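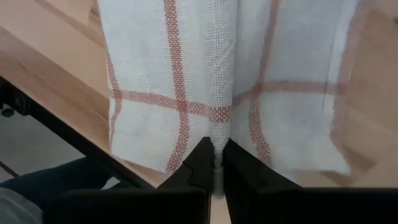
Woran liegt es, dass ein Küchentuch beim Anheben in der Mitte so selten zweimal dieselbe Falte wirft? Vor allem an der Bindung: Je offener das Gewebe, desto leichter verschieben sich die Fäden gegeneinander, und schon ein kleiner Versatz des Griffpunkts lenkt den Faltenwurf in eine andere Richtung.

Abb. 1: Weißes Tuch mit rötlich-rosa Streifen, in der Mitte gefasst. Die Längsfalte verjüngt sich deutlich zum Griffpunkt hin; zwischen den weißen Fäden sind kleine Lücken zu erkennen.

4.2 Faltenwurf offen gewebter Tücher

Für gestreifte Tücher spricht ein Umstand, der uns bei der Auswertung immer wieder Freude gemacht hat: Das Muster misst gewissermaßen mit. Ein Streifen, der im flachen Tuch gerade verläuft, zeigt nach dem Fassen jede Verschiebung als Bogen oder Knick. In Abb. 1 biegt der Längsstreifen links der Mittelfalte nach unten hin nach links ab, sein Gegenstück rechts der Falte schwingt nach rechts aus. Bei einfarbigen Stoffen ginge diese Information weitgehend verloren.

Die Stoffsammlung Wiriya, auf die wir uns hier stützen, umfasst 72 Küchentücher, darunter 66 mit Streifen oder Karos. Insgesamt wurden 1670 Faltungen ausgewertet, je Tuch bis zu 24. Jedes Tuch wurde vor der Aufnahme glattgestrichen und dann an einem Punkt nahe der Mitte gefasst. Die Einteilung der Falten folgt dem Schema Ivent, das Röhrenfalten, Kantenfalten und Mischformen unterscheidet; für die vorliegende Arbeit haben wir es um die Breite am Griffpunkt ergänzt.

Besonders schön sind die Röhrenfalten. Sie bleiben oben rund und offen und laufen erst kurz vor dem Griffpunkt eng zusammen - ein Übergang, den wir in dieser Deutlichkeit nur bei grobem Gewebe gefunden haben. Dicht gewebte Tücher aus der Lieferung von Clonico neigten dagegen zu flachen, scharfkantigen Lagen. An den Kreuzungen von Längs- und Querstreifen, wo die Farbe dichter wirkt, ließ sich der Fadenwinkel am zuverlässigsten ablesen. Acht Tücher schieden aus diesem Teil der Auswertung aus, da ihre Streifen nach der Wäsche im Labor Hurnmont zu stark verblasst waren.

Offen bleibt der Einfluss des Saums. Verstärkte Kanten scheinen den Bogen der äußeren Streifen zu dämpfen, doch reichen unsere Messungen am Rand noch nicht für eine belastbare Aussage. Der folgende Abschnitt behandelt deshalb zunächst Tücher ohne Saum.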